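Sorting out the small packets

I have been putting off the packet drawer since the spring. It is the second drawer down in the kitchen, the shallow one, and it is where every small flat thing in the apartment ends up. Spare buttons in their little bags, screws that came with shelves, silica gel, fuses, sewing needles, two kinds of picture hook, the allen keys from the Drenenix bed frame. By November it wouldn't close unless you pressed down on the contents with one hand and pushed with the other.

So I gave it an evening. I took the drawer out completely and tipped it onto the table, which I can recommend, even if it looks bad for the first half hour. Working from inside the drawer never gets me anywhere. I just move things from the left side to the right side.

The first pass was only for trash. Empty bags, bags with one bent staple in them, instructions for things I no longer own. I found a receipt for $9.66 from a hardware store that closed, and a loyalty card for a coffee place with 2 stamps on it. All of that went out.

The second pass took longer. I wanted everything in a packet I could see through, with the name of the thing it belongs to written on it. I had a box of 300 small zip bags from Grilden that I bought for beads years ago, and they are a good size for screws but too narrow for anything longer than a finger. They are also slippery. If you stack more than ten they slide off each other, and then you are sorting them again.
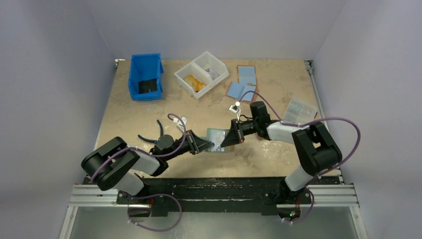
For the longer things I used the flat cases that Modise sells for fishing tackle. They cost more than I wanted to pay, but they lie flat and the lid stays shut. The needles went in one, the picture hooks in another, and the allen keys in a third with a strip of masking tape on the lid saying BED. I use masking tape for all the labels now. I tried the Jallex label maker for a while and the labels curled up at the corners after one summer.

Once everything was in a packet I stood them on edge, in rows, like cards in a file box. A shoebox lid cut down to the height of the drawer works as a divider. Screws and wall plugs are at the front, sewing in the middle, and the electrical bits at the back because I need those least.

There was one small bag left over that I couldn't place. It has four gray plastic feet in it and a washer. They don't fit the desk, the shelves or the washing machine - I tried all of them. I put it at the very back with a question mark on the tape. If I don't work it out by the time I next empty the drawer, it goes.

The whole job took from after dinner until 10:30, with a break for tea. The drawer closes with one finger now. Next is the drawer below it, with the batteries and the string, and I'm going to need a bigger box for the string.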